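Kimovside Leisure Center, Building Services Working Group
Minutes of the meeting held 4 March 2025

Present: the pool manager, the facilities lead, two members' representatives, and Gillies (sauna contractor), by phone, intermittently.

1. Minutes of the February meeting
Approved, after the word "lukewarm" was changed to "under review."

2. Steam room
The Plarnov generator has been replaced. Members report that there is now steam. One member has written in to say there is too much of it. Noted.

3. Sauna benches
Gillies quoted for 16 new slats in untreated aspen. The members' side asked for 44, which would be every slat in the room. Agreed to order the 16 and look again in the fall. The line went dead during the discussion of price and was restored once it was over.

4. Plunge tub
The Nadaveck chiller trips its breaker when the hair dryers are on. An electrician will be asked to put them on separate circuits. Until then, the sign stays up. It was pointed out that the sign has been up longer than the tub has been open.

5. Towels
The center bought 200 in the last order. Supply at the front desk remains short. The representatives offered no theories — the pool manager offered several, which are not minuted. 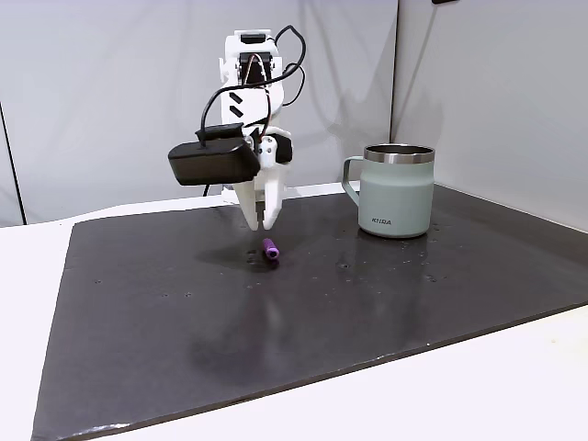 White arm with two-fingered gripper and black cables.

6. Any other business
Request for quieter music in the rest area. The facilities lead will find out where the volume control is.

Next meeting: date to be sent around by email.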